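Bench tips: recording demonstrations for a learning arm

Posted 2022-03-09 by the Clonden workshop page

These are notes for anyone teaching a robot arm to take apart or rebuild old desktop computers by showing it how. They come from the Palamarchuk bench, where we have kept 232 recordings of memory and drive swaps since June.

Before you start

Clear out loose screws. A screw rolling under the motherboard will stop a run and may short something later when you power the machine up.

Touch bare metal before handling boards. Do it again after you come back from a break.

Lay the tower on its side with the panel off and push it against a stop. If the case can creep, the arm learns from a target that wandered.

Tie back any cable you don't want in the way, but leave a few as they fall. A bench kept too neat gives you a system that only works on neat computers.

While recording

Move at one steady speed. When you hesitate over a slot, the pause goes into the data with everything else. Stop, delete the run and do it over.

Record in sets of 10, then rest your hands. Sloppy runs tend to come at the end of a long set.

Change the starting position of the part between sets. Moving it 2 inches is enough to matter.

Keep failed tries in a separate folder with a short note, such as "missed slot" or "latch still closed." The folks at Vallirthorpe throw theirs out, and we used to. We now check ours before changing the grip.

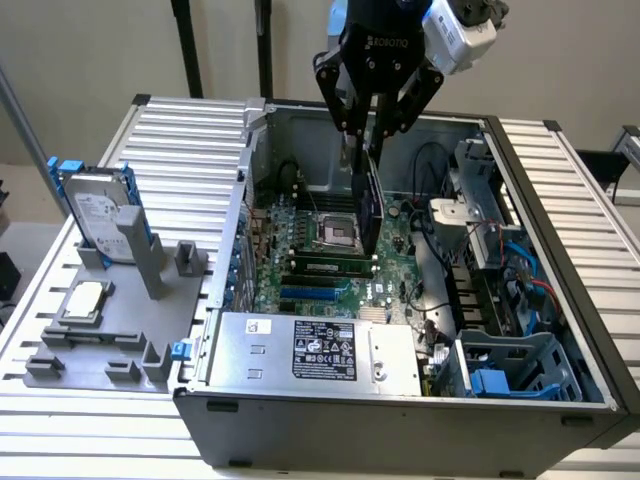
Parts need a fixed home outside the case. Drives lying flat on the bench are hard for two fingers to get hold of, and a processor left face down is asking for bent contacts or scratches. A gray 3D-printed plate next to the tower works well for us: the hard drive stands upright in a slot in its blue caddy, and the CPU sits in a square pocket. Print the pockets a little oversize and sand the edges.

Labeling and storage

Name each file by task, case model and set number. Skip the clever names.

Watch 3 runs from every set before you put the tools away. A smudged lens or a camera knocked sideways is easy to miss until you look at the playback.

Wipe the finger pads with alcohol at the end of the day. The Zatville pads we use pick up dust and start to slip on smooth plastic.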